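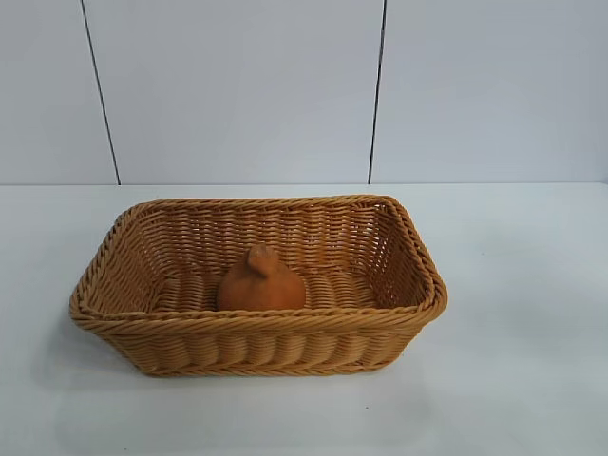
Woven serving baskets for a parish hall: cleaning between uses, and does it matter if they are plastic?

Posted in Kitchen and Catering, Livcombe Community Help

Rupert Koller

I am responsible for the table service at our monthly community lunch, and I would be grateful for guidance on the care of woven baskets. We own ten rectangular baskets of the rattan type, with a rolled rim and sides that slope outward. They are used for bread at the lunch and for whole fruit on the side table. Between lunches they are stored in a closet next to the kitchen.

At present the baskets are wiped with a damp cloth and put away. At the September lunch a member of the serving team pointed out that crumbs were collecting in the weave, chiefly at the bottom corners and under the rim, and that the cloth does not reach them. I have since been given conflicting advice. One person told me that woven baskets must never be put in water. Another told me that ours are synthetic and may be washed like any other dish. The labels were removed long ago, and the baskets were bought in two batches, so I cannot be certain that all of them are the same.

I would like to know how to tell which kind we have, how each kind should be washed, and whether a liner is required when bread is served. The dishwasher in the hall is a commercial model with a short, very hot cycle, and I would prefer not to experiment with it.

Bermúdez

The first step is to establish the material. Turn each basket over in good light and look at the ends of the strands, which are usually tucked in under the base. Natural cane or willow shows a fibrous, slightly ragged end, and the color varies from one strand to the next. Synthetic strands are generally even in color, have a slight sheen, and end in a clean cut. Natural material will also darken a little where a drop of water is left on it for a few minutes. Please do not use the burning test that is sometimes recommended online. It damages the basket and produces unpleasant fumes.

Synthetic baskets may be washed by hand as follows. Shake the basket upside down over a trash can and tap the base firmly. Go over the weave with a dry, soft brush before any water is used, as wet crumbs turn to paste and are much harder to remove. Fill the sink with warm water and a small amount of dish soap, and work the brush along the strands and then across them. Give particular attention to the underside of the rim. Rinse under the faucet, shake well, and stand the basket on its short end on a rack, turning it once. Allow 6 hours before stacking. A twisted rim holds water longer than the sides do.

Some synthetic baskets are woven over a metal frame. If yours are, check for rust where the frame meets the base, and dry them promptly with a towel.

Natural baskets should be brushed dry, wiped with a cloth that has been wrung out thoroughly, and left in moving air. They should not be soaked.

I would not use the dishwasher for either kind unless the maker states that it is permitted. High heat can warp plastic strands.

As to liners, I recommend one for bread in every case, whatever the basket is made of. A clean cotton napkin or a sheet of food-grade paper is suitable. Whole fruit that will be peeled or washed before eating may be placed directly in a clean basket.

Porka

We use the dishwasher and have had no trouble with it. Top rack.

Zoltard

I would add a note on storage. Our center keeps its baskets nested, and we found that stacks of more than 4 pressed the lower rims out of shape. We now place a sheet of plain paper between each basket and the next, and the closet door is left open until the following morning. We also mark the base of every basket used for bread with a small cloth tag, so that it is not borrowed for craft supplies or keys.

If the two batches prove to be different materials, I suggest keeping them on separate shelves with the washing instructions posted beside each.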